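Table clearing

Table clearing is the household job of removing dishes, food, cloths and stray belongings from a table so that the surface can be used again. It is one of the most frequently repeated chores in any home, and one of the richest in small decisions: what goes to the sink, what goes back on a shelf, what gets wiped and what gets packed away. The work usually takes less than 15 minutes, yet it brings together sorting, stacking, carrying and cleaning in a way that few other chores do.

The term is used for both the quick clearing that follows a meal and the slower clearing of a table that has collected a bit of everything over the course of a day. The second kind is often called mixed clearing, and it is the more interesting of the two!
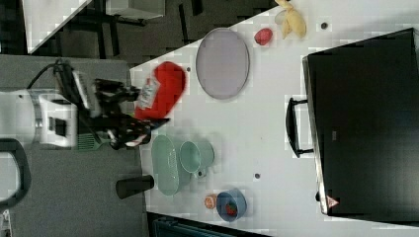 Tabletop and Tableware Section, Flunddale Household Arts Club

Mixed clearing

A mixed table holds things that belong in different places. Plates, bowls and mugs may share the surface with fruit, a crumpled cloth, a scrubbing brush or even a suitcase. Colored tableware is a real help here, as a lavender plate or a mint-green mug stands out at once against a white top. A large item such as a suitcase takes up so much room that many people deal with it first, and the change is wonderful – half the table can open up in a single move.

Small things need more attention. Round items roll, and play food of the kind sold with toy kitchens is easily swept up with the real dishes. A bowl with something still in it should be emptied before it is stacked, and a mug lying on its side is best stood up before anything near it is moved. Cups that have ended up on the floor are part of the job too, and are easily missed by anyone who looks only at the tabletop.

Order of work

Customs differ from home to home, but most follow one of two patterns. In clearing by kind, all the plates are gathered, then all the bowls, then the cups. This makes tidy stacks and suits a table after a big meal. In clearing by area, the person starts at one end and moves everything within reach before stepping along. It suits a mixed table, where there may be only one plate and one mug to begin with.

The Cheon method, named for the boarding house where it was first taught, combines the two. It has 4 steps:

Take off anything large.
Move food to a bowl or the kitchen.
Collect the tableware, flat pieces first.
Pick up the cloth and wipe toward yourself.

Leaving the cloth until last is the most loved part of the method and also the most argued over. Fans point out that the cloth is then already at hand when the surface is bare. Others like to shake it out and fold it at the start, so that nothing small is hidden underneath.

Plates and flat dishes

Flat tableware is the heart of the job. A plate offers a wide, easy shape to spot but a low edge to get hold of, and on a smooth table it may slide away from the fingers when pushed. The usual solution is to steady one side and lift the other, or to draw the plate slightly past the table's edge and take it from below. Plates with a raised rim are easier to pick up than completely flat discs, which can seem almost glued down.

Stacking by size, with the widest plate at the bottom, keeps the pile steady. Oval dishes go on top of round ones or make a separate stack. A pile weighing roughly 500 grams is comfortable for one hand, and heavier stacks are carried with two. Children learning to clear are often given one plate at a time, and they tend to be very proud of it.

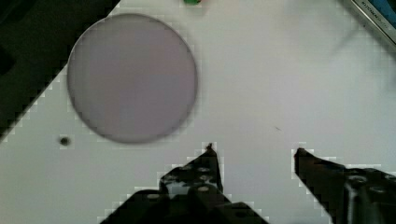

Surfaces

The table itself shapes the work. White tops show crumbs, specks and scratches clearly, which makes wiping them quick and satisfying. Dark tops hide crumbs but show streaks. Tables with holes in the top, such as those made to take cables or fittings, need a little extra care, as crumbs collect around the openings. A dry brush is good for these spots – water pushed into a hole is hard to get out again.

Clearing as a pastime

In Brilelmont, table clearing is a cheerful part of the July fair. Teams of 3 clear a mixed table and put every item in its proper place, with marks given for quiet handling and neat stacks as well as speed. The neighboring town of Vavevent holds a similar event indoors, using lightweight dishes so that the youngest children can join in.

See also

Dish stacking
Setting the table
Toy kitchens
Washing up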